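Ticket 979: Parish register search does not find clergy ordained before the union
Opened by: Mitsuko Ikeda
Product: Berel church records, Urkside diocese archive
Status: waiting for reply

15 August 2024
When I search for a priest in the clergy list, I receive no result if he was ordained before the two synods were united. The old synod had its own numbers, and I think the import did not keep them. In total 546 entries should be in the list. The search page shows only the newer ones.

What I tried:
Searched by family name, with and without the title "Rev." No change.
Searched by parish (Shen, Ikbridge). The parish opens, but the field "Served by" is empty.
Rebuilt the index. It needed nearly 20 minutes and finished without error.

Reply from support: Please check if the field "Jurisdiction" has a value for the missing priests.

I checked four of them. The field has the value "Old Synod", but this value does not exist in the menu any more. It was removed in November, when the bishop's office asked us to use one name for both bodies.

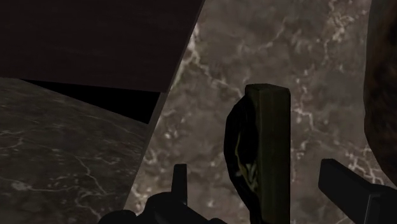
I added "Old Synod" again to the menu on the test copy, and after this the four priests were found. But now they are also printed in the current directory, and this is wrong, they are all deceased. Is it possible to keep the value for search only? I will not change the live archive before I have your answer.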